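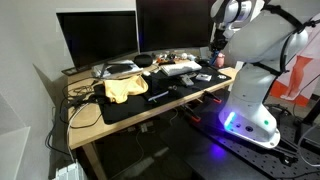 4. Clearing and setting the desk

Before you begin, read section 3 (desk assembly) and be sure that the top of the Handdale desk is fixed to the legs. The steps in this section can be done by one person. They are for a desk with two monitors and one large desk mat.

4.1 Switch off and take away

1. Save your work and shut down the computer. Wait until both monitors are black.

2. Take all food and drinks away from the desk.

3. Collect the papers and the empty packaging in one stack. Put the stack at the left side of the mat for now. You will sort it in 4.3.

4. Put the small loose items (notebook, remote control, small boxes, cases) in one open box or on a chair. The keyboard and the mouse go last.

Note: Do not throw away any packaging in this step. The Handdale desk comes with 8 spare screws in a paper bag, and this bag is easy to lose among other paper.

4.2 Clean the top and the mat

1. Lift the mat by two corners and roll it loosely. Do not fold it. A fold stays in the mat for many weeks.

2. Wipe the wooden top with the soft cloth, a little damp. Wipe in the direction of the grain.

3. Dry the top with a second cloth. Let it stand open for 9 minutes before the mat goes back.

4. Wipe the mat on its upper side only.

5. Put the mat back. Its front edge should be parallel to the front edge of the desk.

CAUTION: Do not use cleaner with alcohol on the wooden top. It takes off the finish and leaves a pale mark, and this damage is not covered by the Gandthorpe warranty.

CAUTION: Never spray liquid directly on a monitor or on the keyboard. Put the liquid on the cloth.

4.3 Sort the papers

1. Go through the stack from top to bottom, one sheet at a time.

2. Keep: the warranty card, the assembly drawing, the bag with spare screws.

3. Recycle: plain cardboard, tissue paper, advertising.

4. If you find a sheet and you don't know what it is, keep it for one month. After this you may throw it away.

4.4 Put the things in their places

1. Monitors. Stand both of them along the back edge. They may have different heights. Turn the left one a little to the inside, so that you don't need to move your head much.

2. Tray. The flat tray goes at the back, below the left monitor. It is for pens, adapters and other thin things. Small tools can stay between the monitors, but please not more than you use in a normal week.

3. Keyboard. Put it in the middle of the desk, on the mat. Leave a free space of 145 mm or more between the keyboard and the front edge for your wrists.

4. Mouse. Put it on the side of the hand you use. The whole mouse must stand on the mat, also when you move it.

5. Notebook. The best place is in front of the keyboard while you write by hand. When you type, move it to the side.

6. Remote control. Keep it near the keyboard or in the tray. If it lies under papers, you will search for it each day.

7. Cases for earphones and similar round things go at the back, where they are out of the way.

8. Cloth. Leave it on the desk only until it is dry, then hang it up. A damp cloth should not lie on the mat overnight.

Note: Readers who have the older Misgate top should know that it is narrower. Put the tray under the right monitor if the left side is too tight.

4.5 Check before use

- The mat lies flat and its corners do not rise.
- No cable is caught under the mat.
- Nothing stands on the bare wood at the front corners, where a sleeve can catch it.
- Both monitors stand firmly when you press lightly on the desk.

Switch on the computer. If one of the monitors stays black, see section 7, "Cables and connections".

Repeat 4.1 to 4.4 once a month. For the wood oil, which is applied each July, see section 6.

Text of this section: Valter Meireles. Checked by: Svatopluk Vondráček.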